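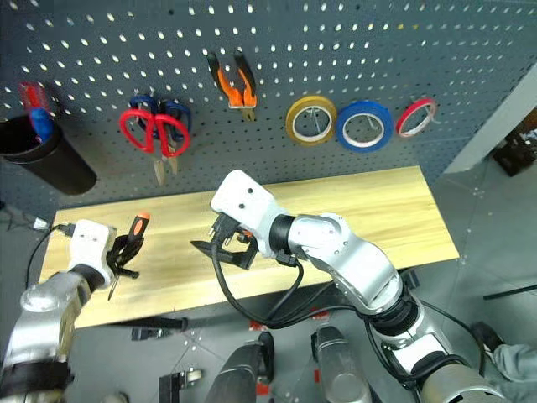 Figure 3. Hand tools on a pegboard above a workbench.

Research > Working Papers > Technical Hiring

4. What the listings asked for

We were excited to find how much a plain job listing can tell you once you read enough of them side by side! Our set holds 1,293 listings for entry-level engineering and technician posts, gathered from 43 employers over 12 months. Fernthorpe and Lendent supplied the largest shares, and Huenchumán let us read its older listings as well, a real gift for this part of the study.

The degree line came first. Most listings named a branch of engineering and then added a long string of "or equivalent" branches - sometimes so long that almost any graduate could apply. Matix went the other way and asked for one branch only, yet its duties section described work that people from several branches do every day. We coded the degree line and the duties separately, so this gap shows up clearly in our tables.

Hands-on skill was the most fun to code. Phrases such as "comfortable with basic tools" (Figure 3 shows the kind of thing we counted as basic) turned up in listings for design posts as well as shop posts, and we had not expected that at all. Very few said how the skill would be checked. Hortensia Bravo, who coded this part twice, marked a listing as "tested" only if it named a bench test or a trial shift.

Age limits and fee rules were left for Section 5, where we look at public employers on their own.

Contact the authors | Copyright held by the authors | Back to top
Shares: 12 | Comments: 3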